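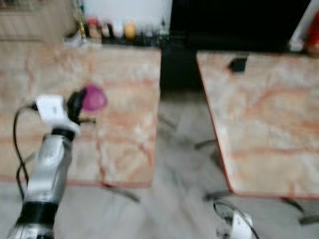 Marble pattern in cream and rust, on two tables with a narrow aisle between.

Search this site Enter keywords Go

The Case for the Stacked Setting
Yesenia Quispe
20 Oct 2020

A place setting is a layout problem with a fixed area and a small number of parts. Most advice on the subject starts with the formal dinner and subtracts. I think this is the wrong direction for a small table. Start with the plate, put the bowl in it, and add only what the meal requires.

The stack has one clear advantage. A plate and a bowl placed side by side take two footprints, and the gap between them is too narrow to use. Stacked, they take one. On a 40-inch table that difference decides whether a serving dish fits. A raised rim on the plate also limits how far the bowl can slide when someone bumps the table, and folding legs make bumps more likely.

Stainless steel suits the arrangement. It tolerates metal on metal, it doesn't chip, and the same pieces go from table to sink to shelf in one stack. The drawback is noise. I accept the noise.

Cutlery is where I depart from the usual rule. Fork left and spoon right makes sense when a knife is present. For a meal of rice or stew there is no knife, and splitting the remaining two pieces widens the setting for no return. Put both on the right, parallel, handles toward the diner.

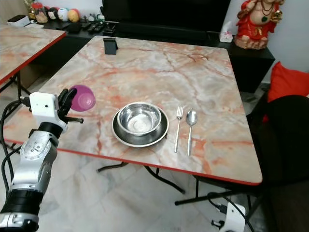

Kacper Pawlak wrote to say that he finds the paired arrangement unbalanced and that left-handed guests have to reach across the plate for everything. He would keep the fork on the left, stack or no stack, and he thinks a bowl already on the plate tells people that soup is coming.

The point about left-handed guests is correct, and the remedy is to mirror the setting for them. The point about soup I don't accept. A bowl holds whatever is served in it. As for balance, it is judged from above and from a distance, and diners sit close to the edge.

Color deserves more attention than symmetry. Veined marble prints are busy, and plain steel reads clearly against them only because it reflects light. A cup or small bowl in solid magenta or purple is easier to locate at the edge of your vision, so it gets knocked over less. I would buy plain steel for the center and strong color for anything that stands apart from it.

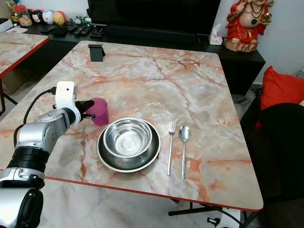 The cup position remains open. The standard places it at the upper right, above the cutlery. With both utensils already on the right, that side becomes crowded, and the hand passes over the fork on its way to a drink. I put the cup on the left. Guests adjust within one meal, and the spoon stays clear.

Contact | Copyright Komomlow | Back to top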